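Galang's gripper order is in, and yes, we went over the spreadsheet twice

May 2024

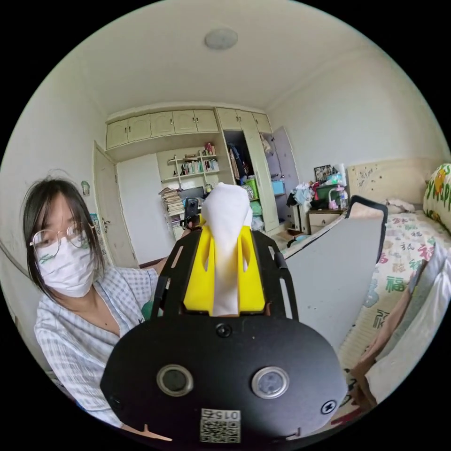
So the purchase request finally went through! I've been going on about it to anyone who'd stand still, so let me just get the details down. We're buying 14 more hand-held grippers for the home recording work at Galang, which triples what we've got now (seven units, all of them booked solid since the winter).

The price we settled on is $376 a unit. Stollico came in a little lower on paper, but their quote left out spare finger pads and the charging gear, and once I added those back in there wasn't much between them and Floltovar. Floltovar also agreed to a staggered delivery, half now and half in August, so we can pay out of two budget periods. That made our finance person very happy and me fairly happy.

Eduardo Saludo, who runs the recording side, wanted the money to go further on storage. He has a point — we're filling drives faster than I planned for, and bedrooms and kitchens make for long sessions with a lot of soft stuff like cloth and bedding. We ended up setting aside $1,032 for drives and card readers. He asked for double. I told him we'd look at it again after the second delivery.

Things I got wrong last time and have now put in the budget: a shelf of spares, label printing, postage both ways for people who work from home, and a few hours of setup for every new person. The postage line was the ugly one. I'd guessed at it, badly, and we ended up eating the difference out of travel.

What we're not buying is the fixed arm from Aris. I'd love one (I really would!), but it needs floor space and a service contract, and we haven't got room for either this year.

If you're on the waiting list for a unit, email me your shipping address and a daytime phone number. I'm putting the list for the first batch together now, and Eduardo gets the final say on who goes first.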